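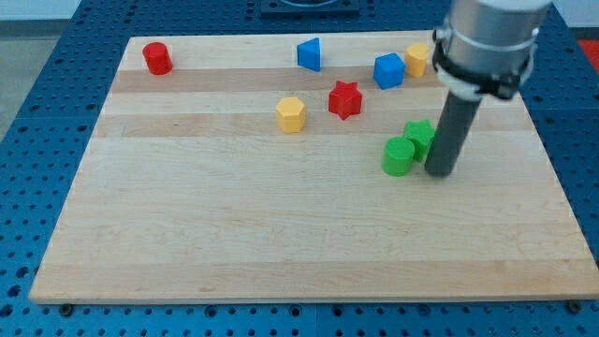 Tabletop Clearing and Sorting: Progress Report to the Esteban Fund

Reporting period ending 21st October
Prepared by Vilho Pitkänen, Vavevside workshop

1. Where the work stands

The grant asks us to find out whether a single arm can take over small clearing and sorting chores in a home or a shop, and to say plainly when it can't. Two of the four chores in the plan have been tested. The other two, wiping a counter and putting stock back on a shelf, have not been started.

The chore that took most of our time was moving loose items on a flat surface by pushing. The arm carries a plain rod and works on a wooden board with small plastic blocks: cylinders, stars, a cube, a hexagon and a triangle, in red, blue, green and yellow. A person gives a short instruction, such as "put the green star next to the green cylinder," and the arm has to get there by nudging.

We chose pushing over grasping for this stage so that we could look at planning by itself. A lot of tidying is pushing anyway. People sweep crumbs, slide mugs to the back of a counter and square up a pile of mail without picking much of it up.

2. Results

We ran 174 instructions in this period. The arm finished 105 of them without help. A run counted as finished when the block ended within 12 millimeters of where it was supposed to be and nothing had gone off the board. Each run was limited to 100 pushes.

Single-block instructions on an open part of the board went well. Most of the unfinished runs fall into these groups:

Crowding. When two blocks touch, the rod tends to move both. The arm will often separate them, then push them back together on the next try. A person would put a finger between them.

Round blocks. Cylinders slip sideways off the rod when the push is a little off center. The arm corrects, but each correction costs pushes and some runs reach the limit.

Edges. Once a block is close to the edge, the rod can't always get behind it to bring it back. We tried a rule that keeps blocks away from the edges. It helped, but it made the arm slow and overcautious in the middle of the board too, so we took it out again.

Vague wording. "Tidy these up" produced a different arrangement nearly every time. We have no good way to score that yet and left those runs out of the total.

3. The shop trial

Jekis let us use a packing bench after closing to try the same method on small boxed goods. The job was to push mixed boxes into separate groups, the way a clerk does at the end of a shift. The arm could do it with a few boxes spread well apart. With the bench as full as it normally is, it could not, and their staff cleared it faster by hand. Their supervisor told us she would have a use for it if it could be left alone overnight, even at its present speed. It can't be left alone yet. A box that goes on the floor stays there until a person picks it up.

4. Is this ready for a home or a shop?

No. For a short list of items on a clear surface, with someone nearby, it does useful work. A kitchen counter has wet spots, bags, cords and things that tip over, and we have tested none of those. I would not want the results on the board read as a promise about kitchens.

I do think the crowding problem can be reduced a good deal within the grant. I am less sure about the edges.

5. Changes to the plan

The order for a softer rod tip from Tramex was delayed and has been placed again. Testing of the tip moves into the next period. If it grips round blocks better, we will repeat the cylinder runs before going on to anything new.

Counter wiping will start after that. Shelf restocking needs a gripper and more reach, and I would like to discuss with the Fund whether it still belongs in this grant or should be dropped in favor of more time on crowded surfaces.

6. Spending

Spending is within the approved budget. Staff time ran over in the first weeks while we reworked the push planner, and the delayed parts order has offset that for now. We are not asking for additional money.

7. Next period

Fit and test the softer tip.
Rerun all crowded layouts with the revised planner.
Agree with Jekis on a second evening trial, using a half-full bench.
Send the Fund a written scoring method for open-ended instructions.

Run logs are available on request from the Vavevside office.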